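Kicking and Punting Coach (part-time)
Lellurness Gridiron Club

Lellurness is looking for a part-time kicking and punting coach for the coming season. The post covers the senior side and the under-19s. Pre-season starts in August and we would like the new coach to be in place for the first session.

About the club

We play eleven-a-side American football in the regional league. Home games are at the Zinberg ground, which has full-size posts at both ends and a grass pitch that drains well at the town end and badly at the other. There is a small stand, a changing block and a covered area behind the stand that can be used for stretching and film work.

Last season the senior side missed the play-offs after losing two games by a field goal or less. We went through the year without a specialist coach and the kickers mostly looked after themselves. The head coach, Haoran Su, has asked for the role to be filled before any other position on the staff.

What the work involves

You will run the kicking session at each practice, normally from 6.30 pm until the full squad work begins at 7.15 pm. After that you will take charge of the special teams periods, including snap and hold timing, kick-off coverage and punt protection. On game days you will look after the warm-up and advise the head coach on range in both directions before kick-off.

We have two place kickers, one of whom also punts, and a younger punter moving up from the under-19s. All of them came to the game from football or rugby. They strike the ball cleanly enough but their steps vary from kick to kick, and their work with the long snapper and holder needs time spent on it.

The club keeps a written record of practice kicks. There were 246 field goal attempts logged last season, with distance, hash mark and result for each. We would want you to carry this on, in whatever form suits you.

What we are looking for

You should have played or coached as a kicker, punter, long snapper or holder at adult level. A coaching qualification is useful, and we will pay for the course if you do not have one. You will need to pass the usual background check before working with the under-19s, and to hold a first aid certificate by the end of pre-season. We can arrange both.

A driving licence would help, as away games can be a long way off and the coach from Lellurness leaves early. Players travel on it free and so do staff.

Coaches from rugby are welcome to apply, provided they know the American rules on the kicking game or are ready to learn them before the season starts.

Pay and expenses

The role pays £200 a month during the season and pre-season. Mileage to home practices is paid on top, and meals are covered on away days. Kit is supplied by Brilletti and comes in all the usual sizes. The club also has a net, a set of holding sticks and plenty of practice balls, though some of these are past their best.

The contract runs for one season, with a review after the last home game. We would hope to keep the right person for longer. 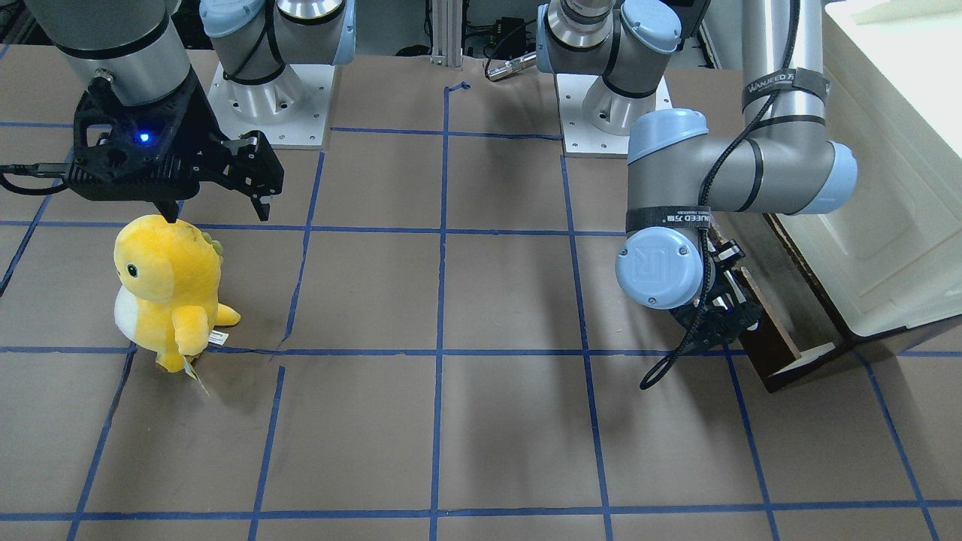
Xiuying Yin says that the kickers got through most of last year on advice from one another, and that what she missed was somebody standing behind her who could say whether the plant foot was in the right place. She would also like the holders to be made to turn up at 6.30 with everyone else.

How to apply

Send a short letter setting out your playing and coaching background, with the names of two people we can contact. Please say which practice evenings you could manage and whether you have any dates already taken up. Letters can be left at the club office or posted to Lellurness Gridiron Club, Fröhlich House, Lellurness.

Those shortlisted will be asked to run a 40-minute session with the kickers and one snapper, followed by a talk with the head coach – bring boots. Travel costs for this will be refunded on the day.

The closing date is the end of June. Late letters will be read only if the post is still open.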